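4.3 Recording a sink wipe (Haltbridge set)

1. Home the arms. Wait for the tone.
2. Folded cloth on the deck, left of basin. Faucet off.
3. Dirty the basin. Dark spots, not too many, keep them off the stopper.
4. Start recording, THEN move. Episodes with no still second at the start get thrown out by Toltow.
5. Wipe, return cloth, stop. Max 94 seconds.

Note: 11 good episodes per sink, then change sinks. Dont reuse a layout.

CAUTION: keep grippers clear of the faucet when you back out.

Start position, check yours agianst it: 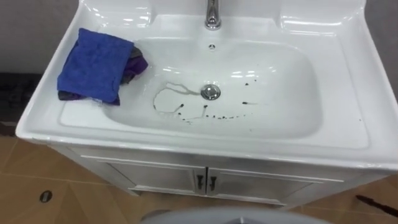

Gyamfi: step 5 should say whether a dropped cloth ends the episode. We kept 13 of those and had to relabel them all.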